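Mutik builds kitchen training set in simulation

2 min read

Mutik has started gathering examples for a learning system meant to put away groceries and set out food, and for now all of the work takes place in a simulated kitchen. The project, called Brorkel, has 216 recorded runs so far. The company wants a first set ready for its test site in Trallside.

Each run is driven by an operator who controls two simulated arms with five-fingered gloves. The operator gets a short written instruction, such as moving a vegetable from one dish to another, and the software logs every joint position until the task is done or dropped. Failed runs are kept and labeled – the team wants the system to learn from those too. 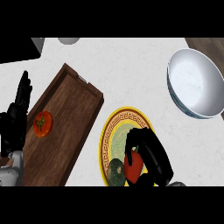

Liapis, which supplies produce bins to grocery warehouses and plans to try the finished system, would have liked more failed runs in the set, saying that a pepper that slips out of the hand teaches more than one that lands where it should.

Mutik said 52 of the runs ended in a drop or a missed grasp. Another 46 were done with the left and right hands trading jobs partway through, which operators found slow at first. The layout of the dishes and vegetables changes between runs, and so does the tableware.

Work on the set began in March. The company has not said how many runs it needs before training starts, only that round items and items lying close together will get extra sessions. Real arms are due to be installed in Trallside once the simulated runs have been checked.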